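Hanberg Soft Finger Pads, Pair
Part 854. Replacement pads for the Vitale two-finger gripper
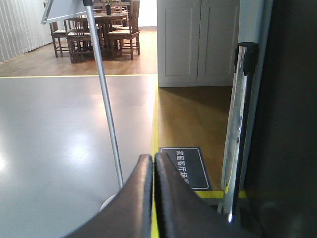 Pads at a narrow opening, seen from the wrist camera.

Product notice, 3 Nov 2021: Pads from batch 13 can work loose at the base screw. A loose pad may shift sideways under load and drop the part. Stop using these pads and check the batch number before the next run.

What went wrong
Prendcombe received the first reports in April. The pad held during a short test but moved after longer use. In the returned sets, the threaded insert had turned inside the rubber. Tightening the screw again did not fix it. The gripper still reported a normal grip in most cases, so the fault did not show up in the error log.

How to check your pads
Turn off power to the arm and lock it out. Support anything the gripper is holding before you start. The batch number is molded on the back of each pad, next to the screw hole, and you will have to take the pad off to read it. With the pad back on, push the tip from side to side by hand. Any movement over 2 mm means the pad has failed, whatever the batch.

Do not glue the insert. Do not run one old pad with one new pad. The grip center will be off and the camera offset will be wrong.

Replacement
Batch 13 pads are replaced free of charge, in pairs. Send the batch number and the gripper serial number to Prendcombe or to your Pindusum dealer. Almost all orders ship the same day. Used pads do not need to be returned.

Current version
The insert is now steel with a flanged back. Outer shape and mounting holes are unchanged. Run the finger calibration after fitting and save the new zero point.

Details
Color: black
Finish: matte
Top working temperature: 70 °C
Sold as: left and right pair, screws included
Fits: Vitale two-finger gripper, all versions
Not for use with: food, solvents, hot parts

Related items
Hanberg base screw kit
Vitale wrist camera bracket
Pindusum calibration block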